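I meant to write about the new dish setup weeks ago, and then January happened, and the flu went through the kitchen, and so on. So you get the long version now, with coffee.

For anyone who came in late, I work in the back at El Ouafi, the catering side, where we wash whatever comes home from the parties. On a good weekend that means some 4000 pieces, and hardly any of it matches. Ereck, who owns the place, loves old plates and buys them by the boxful, so there is glass, there is flowered china, there are the black ones that show every fingerprint. I have chipped more of them than I'll put in writing.

The arm came from a small outfit called Clider. It takes plates off the table and stands them in the rack, and it takes them out of the rack again when we're ready to stack. That is really all it does! I'd been picturing something much grander, and I think I was a little let down the first morning, standing there in my apron with my hair done.

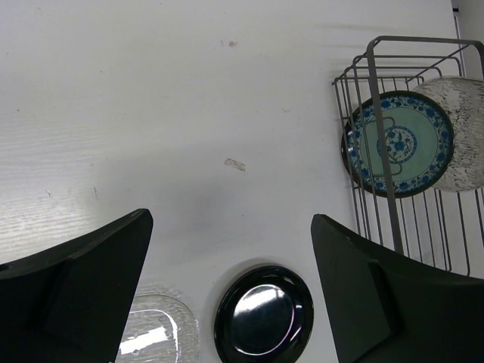

4 min read

The clear glass ones with the ripply surface were the big worry, because even I lose sight of those on a white table, and I've had years of practice. We keep one in nearly every practice batch, along with a black plate and something with flowers on it. Lahcen El Idrissi, our lead in the back, wrote up a list of which patterns it may handle and which stay with us. The list is taped by the sink and has been crossed out so many times that you need him standing next to you to read it.

So what has changed? My wrists, mostly. I used to go home and run them under cold water before I could hold a book. Now I do the scraping and the checking, and I hold each glass piece up to the light for cracks, and I have time to do it properly — I'd forgotten what that felt like.

Other things I'm less sure of. There were two of us racking on late shifts and now there is one. The other girl moved over to packing, which she says she likes, and maybe she does, but I miss the talking. You can get through a lot of life with someone over a sink. Ereck promised no hours would be cut this year and so far he has kept to it. I've asked him about next year and he said we'd sit down in the spring.

Cema, the bakery next door, has been over twice to have a look and wants to know if it could do sheet pans. Lahcen told them to ask Clider. I told them to bring rolls next time, and they did, the ones with the sesame, and we ate them standing up at the end of the shift.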